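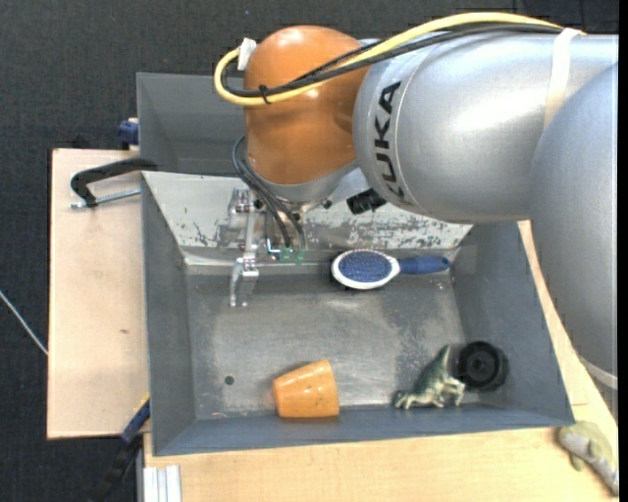

4.3 Working rules for the picking bin

Read this section before you load a bin or switch the cell out of manual mode. It applies to every Lusto picking cell with a single arm and one or more open bins. Rules for conveyor-fed cells are in section 6.

Only people who have signed the cell sheet may load or clear a bin. Anyone else stays behind the yellow floor line, including while the arm is stopped.

Before loading

1. Set the mode switch to manual and take the key out. Keep the key on you until step 14.
2. Press the stop button on the pendant. Check that the status lamp is red.
3. Push each bin wall by hand. The bin must not slide or rock. Tighten any clamp that gives.
4. Look inside the bin. Scratches and worn paint are fine. Replace the bin if you find a raised burr, a split corner or a loose screw.
5. Follow the cables and hoses from the wrist back along the arm. They need enough slack for a full turn of the wrist, but no loop may hang lower than the flange. Replace missing ties and straps now.
6. Check the gripper finger for bends. A bent finger is changed, never straightened.

CAUTION: Do not reach under the gripper to test the finger. Move the arm to the service position first (see 3.2).

Loading the bin

7. Choose objects from the approved list for the cell. No single object may weigh more than 400 grams.
8. Place objects by hand, one at a time. Do not tip them in from a box.
9. Leave the objects as they come to rest. Mixed positions are wanted, and touching objects are allowed. Stacked objects are allowed only in test plan C.
10. Keep clamps, tools and spare objects out of the path of the arm. Spares go in the tray outside the fence.

Note: Glossy cups and other rounded objects often roll to a wall. Leave them there. The planner handles wall contact down to the clearance set in 5.1, and moving them to the middle makes the pick results look better than they are.

CAUTION: No glass, no batteries, no sealed containers with liquid in them. This holds for demonstrations too.

Starting the run

11. Step out and close the gate. Check that no one is inside the fence – look, don't ask.
12. Reset the stop button on the pendant.
13. Run one empty cycle at reduced speed. The speed limit in manual mode is 200 mm per second and must not be raised. Watch the cables at the wrist during the full cycle.
14. If the empty cycle is clean, put the key back and select automatic.
15. Enter the bin number and the object list in the run log. At the Pukthorpe site the log is on paper. At Magesa it is on the cell screen, under Runs.

During the run

Stop the cell if the gripper touches the bin floor hard enough to be heard, if a hose comes off its fitting, or if an object leaves the bin. A dropped object outside the bin stays where it is until the run has been stopped and the key is out. Do not use the gate to stop the arm. The gate switch is a backup, and frequent use wears the brake.

Note: After a hard contact the controller shows code 158. Clearing the code does not clear the fault. Check the finger and the flange bolts, then repeat step 13.

Regular checks

Clamps and cable ties: at the start of each shift.
Hose fittings at the gripper: every 7 days.
Bin floor and walls: every 400 picks, or after any code 158.
Fence, gate switch and stop buttons: every March, by Skonurura service staff only.

Write down what was found even if nothing was wrong. A blank line in the log counts as a missed check, and the cell may not run in automatic until the check has been made.

Related items
3.2 Service position and tool change
4.2 Fixing bins to the table
5.1 Wall clearance settings
6.4 Loading rules for conveyor-fed cells
Lusto run log, blank sheet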